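Stukis Red Tulips in Ribbed Vase

Set of artificial tulips with vase, by Koutsoukos
Item 87-21

These red tulips need no water and no sun, so you can keep them on the table in all seasons. We have sold them since March and many customers buy them for a reception desk or a kitchen table. The vase is a cylinder with ribs, in dark gray, and it is included in the price.
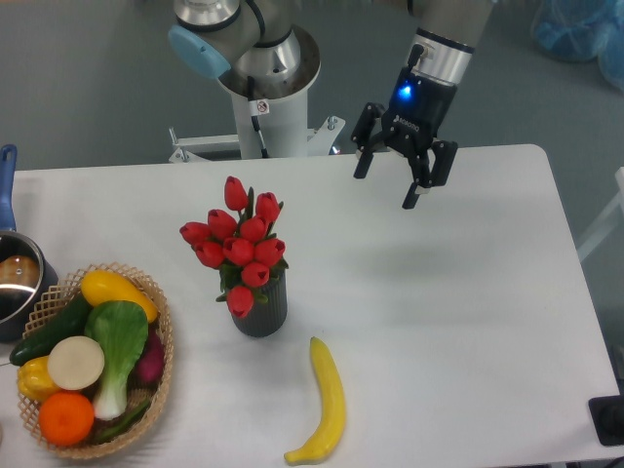 The stems can be bent a little by hand. Please do it slowly, and begin with the outside ones. For cleaning, use a dry soft brush. The vase may be wiped with a damp cloth.

Delivery from our Plevovham store takes six days. If you wish to return the set, please write to us before 21 days have passed and keep the carton.

Also available: Branasar vase without flowers.

Page updated May 6, 2022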